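Last updated: 2020-11-07

Womstead document sorting project - report, second draft

Ljubica Softić

What we set out to do

The student housing office at Womstead keeps its tenancy paperwork as scans. Leases, inventories, deposit forms, letters from parents. All in one shared folder, file names like scan0041. Our task was to build a small tool that reads each scan, decides what sort of document it is and puts it in the right folder. Plus a search box. Two of us on the code, one on testing, me on the write-up and the labelling.

Data

We were given 819 scans in August, with names and addresses already blacked out. 152 were set aside for testing and not looked at until the end. The rest we labelled by hand in the evenings, five folders: lease, inventory, deposit, letter, other. "Other" got too big. Should have split it, no time.

Some scans were sideways. A few were two documents in one file, which our labels can't handle at all, so those went under whatever the first page was. Handwritten inventories were the worst.

Tools

Text reading done with Kadik, as the department already has a licence. Storage and the folders in Plallivau. We wanted to use Weidemann for the search part but the trial only covers 400 files and we were over that by the first week. So search is our own - very plain, it matches words and puts the newest file first.

The sorting itself is a word-count model. We tried something bigger for a fortnight and it was slower to train and no easier to explain to the office, so back to the simple one.

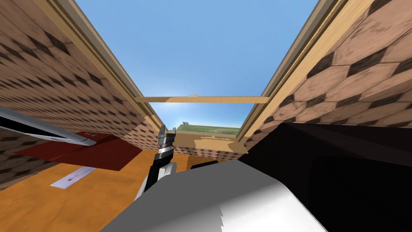 Department of Computing and Information, Applied Projects Group

Results

On the test set the leases and deposit forms mostly went where they should. They use the same printed wording every time. Letters less good. Anything short got pulled into "other", and a letter with the word deposit in it nearly always ended up with the deposit forms. Full table is in the appendix, please read that before quoting any of this.

The office staff had a go with the search box over one afternoon. They liked it being quick. They did not like that it can't cope with spelling mistakes, and there are a lot of those in the scanned text. One asked for a button to move a file that's in the wrong place. We added it the next day, and it keeps a record of each move so the labels can be corrected later on.

Problems

Lost most of a week to Plallivau logging us out in the middle of uploads. Fixed by sending smaller batches. Also 2 of us changed the label sheet at the same time and had to redo a morning's work - we now lock it. Backups were my job and I started them late.

Still to do

Split "other". Let one file have more than one label. Spelling in search. A short guide for the office, half writen. Ask whether the older boxes of paper are going to be scanned too, becuase the wording on those forms is different and the model has never seen it.

Appendix A (table) and appendix B (label rules) are handed in seperately.

Related items
Label rules for tenancy scans, version 2
Choosing a text reader: notes on Kadik
Project plan and timetable
Search box feedback from the housing office

Contact: Applied Projects Group office | © 2020 Department of Computing and Information | Back to top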